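Sharing One Outlet: Our Desk Power Project

We spent most of July trying to make the study table at Padier a friendlier place to work, and we began, naturally enough, with the plugs. 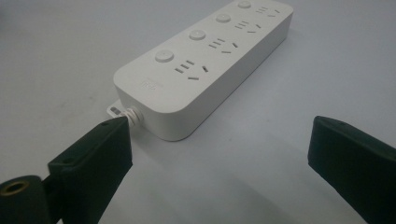 Everyone wanted a button of their own, so they could switch off a lamp and leave the laptops alone, and we were so happy to find one under our 60 dollar limit!

Next came the tabletop, which we wanted to keep as clear as we could. 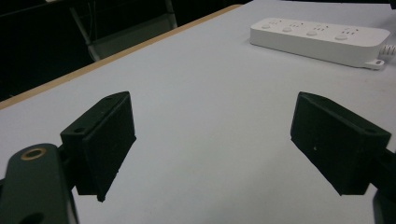

What we would change

A longer cord, please.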